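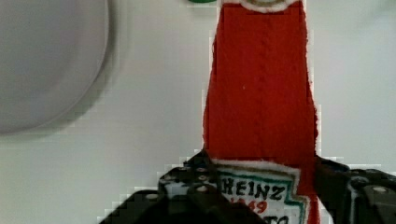
Visite de l'atelier Kahsay, faïence et carreaux peints

L'atelier se trouve au bout d'une rue en pente, derrière l'ancien lavoir de Prasell. On entre par la cour, où sèchent les planches de carreaux quand le temps le permet. Le jour de notre passage, en octobre, il pleuvait et tout était rentré sous le hangar.

Hagos Mersha dirige la maison depuis le départ de son oncle. Il nous a d'abord montré la réserve de terre. L'argile vient d'une carrière voisine, elle est tamisée, mélangée à l'eau puis laissée au repos dans des bacs pendant 3 semaines. L'odeur est forte, un peu comme celle d'une cave. Le façonnage se fait encore à la main, dans des cadres en bois que l'on arase au fil.

La salle de peinture est à l'étage. Six personnes y travaillent, dos à la fenêtre pour ne pas avoir d'ombre sur l'émail — c'est du moins l'explication d'Ayana Admasu, qui peint les bordures. Le dessin est d'abord piqué sur un calque, puis reporté au charbon de bois. Le motif le plus demandé, une feuille d'acanthe bleue, porte le numéro 49 dans le cahier de modèles. Ce cahier en compte 393, dont beaucoup ne sont plus produits.

Les fours sont au rez-de-chaussée. Deux sont électriques, le troisième, au bois, ne sert plus que pour les commandes de restauration. Ibsa Chala venait de le charger et nous n'avons pas pu voir l'intérieur. Il a sorti à la place quelques pièces de la cuisson précédente, des carreaux verts pour une fontaine, avec des coulures assez marquées. Le client les avait voulues ainsi.

La visite dure une heure et demie et se termine par la boutique. Les prix sont affichés à la pièce. Les carreaux de second choix, rangés dans des caisses sous l'escalier, valent moitié moins et j'en ai pris quatre pour un dessous-de-plat. Il faut réserver par téléphone, le matin de préférence. Le parking de la cour est réservé aux livraisons, on se gare donc près du lavoir.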